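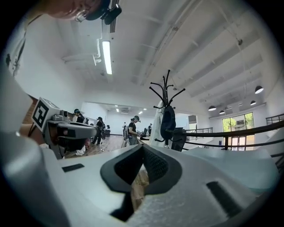

The owner of the upstairs workroom at the Pludevach building in Flosidham does not call it a renovation. She says she cleaned it, painted it and changed the lights, and that anything more than that would have meant a different budget and a different building.

The room is long and white, with beams across the ceiling and a wood floor. She rents it by the half day to people who need space to lay things out, and on other days she uses it herself for cutting and finishing curtains. We talked in the morning before her first customer, with a break while she took a delivery downstairs.

She first saw it in March of the year she signed the lease. The previous tenant had stored shop fittings there. "The walls were a kind of mustard and the ceiling was brown," she said. "I thought it was wood stain. Then I put a wet rag on one of the beams and it came off on my hand. It was just dirt and old smoke."

Washing the ceiling took longer than painting it. She worked from a rolling scaffold, one strip between beams at a time, with a bucket of sugar soap and a second bucket of clean water. She had planned on a weekend. It took her most of three weeks of evenings.

"You can't rush it, you end up with it running down your arms," she said. "I wore a raincoat in the end."

The painting was done with Litimix, a flat white that a supplier in town mixes for rental properties. She used the same white on the walls and the ceiling. A friend told her to pick a slightly warmer shade for the walls, and she bought a sample pot and tried it on the stair side. She didn't like it.

"It looked like the wall was a day older than the ceiling," she said. "I do curtains. If I hold up a cream fabric against a cream wall I can't tell you what color it is, and the customer can't either. So it had to be one white everywhere."

The pipes were a longer discussion. They run along the ceiling in the open and then turn downward, with a duct beside them. The landlord offered to have them boxed in and to split the cost. She got one price for the boxing, thought about it for a few days and said no. Her share would have been $1000, and she would have lost height along that side of the room.

"Once they were white I stopped seeing them," she said. "And if something leaks I want to know where. In my last place there was a leak behind a panel and we found it by the smell."

She did spend money on lighting. The room came with old fixtures that hummed and took a while to start. She called Nghiêm, a two-person electrical firm a few streets away, and asked for the brightest thing that would not give everyone a headache. They talked her into two kinds of light. There are long tubes over the working part of the room, and small lights set into the ceiling toward the far end.

She was against the small ones at first. "I said it's a workroom, I don't need it to look like a hotel," she said. "They said the far end is where people stand and talk, and nobody wants to stand and talk under a tube. They were right about that. I leave the small ones on all day now. The tubes I turn off if there's enough sun and I'm only doing handwork."

One tube went early, and she replaced it herself. She now keeps spares on top of a cupboard downstairs, wrapped in an old blanket, after breaking one by leaning it against a door.

I asked about the ventilation grille, which is still dark against all the white. She said she had it down on the floor ready to paint and then read that paint can narrow the slots. She washed it and put it back as it was. She vacuums it with the brush attachment when she does the tops of the beams - "twice a year if I'm good, once if I'm not."

Dust on the beams is her main complaint about the room. Each one has a ledge, and lint from the fabric settles there. If someone rolls out a heavy cloth and snaps it flat, some of the lint comes down again. She has asked customers to unroll things slowly, with mixed results.

The floor she left almost alone. Sanding was out because the boards had been sanded before and she was told there wasn't much left to take off. She scrubbed them, filled the worst gaps and put down a hard oil. The oil cost $163, and she has redone the part near the door once since then.

"People apologize when they scratch it," she said. "I tell them it's a floor. I mind pins. Pins go down between the boards and then they come back up in somebody's foot." She goes over the working area with a magnet on a stick at the end of every day and keeps what she finds in a jar.

The room measures 527 square feet by the lease. She thinks that includes the landing, and she has been meaning to measure it again. What matters more to her is the length. She can open out a full drop of fabric and still walk past it, and in her last place she had to cut in the hallway with the front door open.

Heat is the next job. The room is fine from spring on, but in winter the far end stays cold until noon. She has been looking at a panel heater for that end and has asked Nghiêm whether the circuit will take it. They have promised to come and look before the fall.

She also wants to repaint the lower part of the walls, where tables and rolls of cloth have left gray marks at hip height. She has half a can of the Litimix left and is not sure it is still good. "I shook it the other day and it sounded like there was a brick in it," she said. "So I'll probably be buying another one."

Her customer had come up the stairs by then, carrying two bolts of lining, and she went over to help unroll them.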